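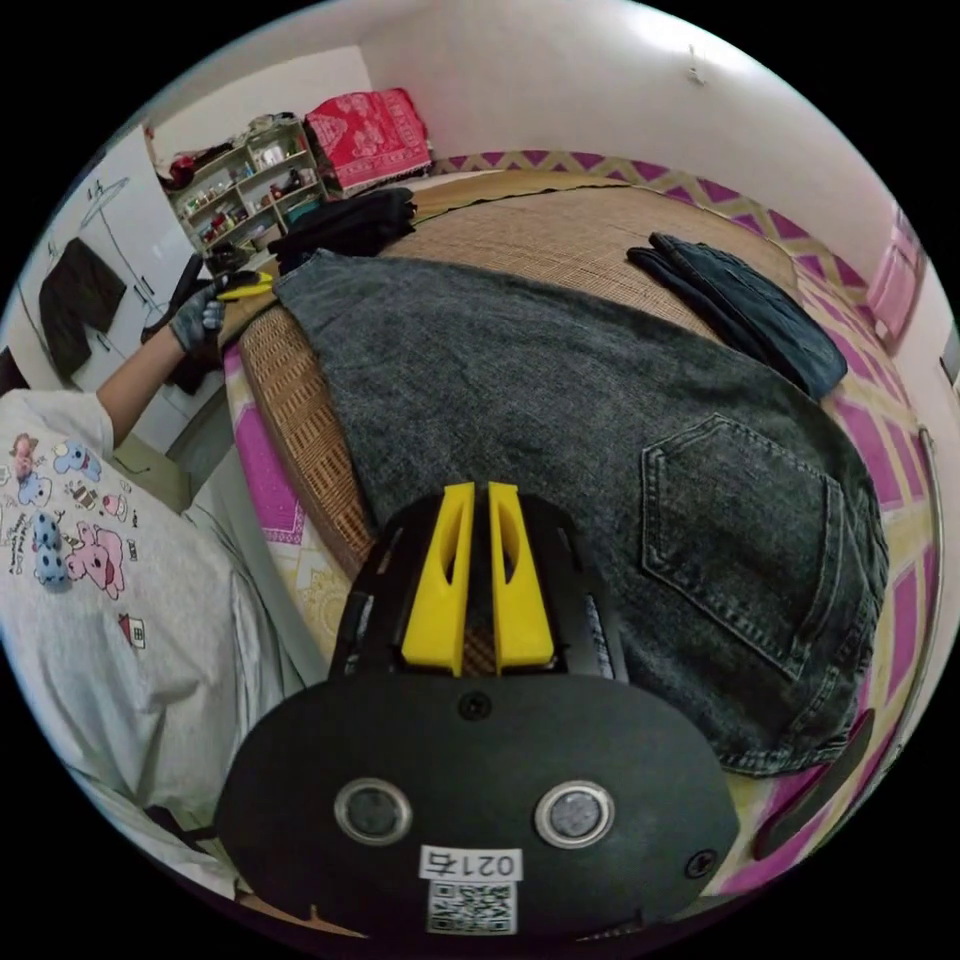

Lab 2: Comparing Hand-Held Grippers on Soft Goods

Task set: denim on a woven mat. Compare the Brivine and Drevia finger sets on the same controller. Log each grasp as held, slipped or missed. The shared log has 1,674 grasps; add yours at the end.
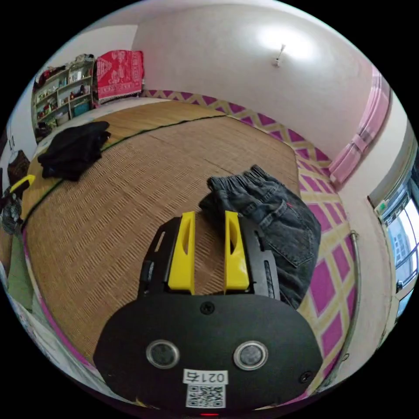 Fig. 2. Bunched denim near the right finger, waistband folded.

Bunched fabric gives more edges to grip but hides the seams — record which edge you chose. Keep the fingers upright on approach. Stop at 2,000 entries.

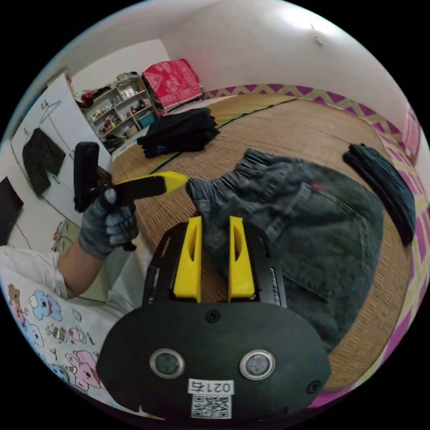 Fig. 3. Gripper at the mat, with folded clothing and a brush held in the gloved left hand.

Report slip rate per finger set, flat and bunched denim separately. Due at the end of February.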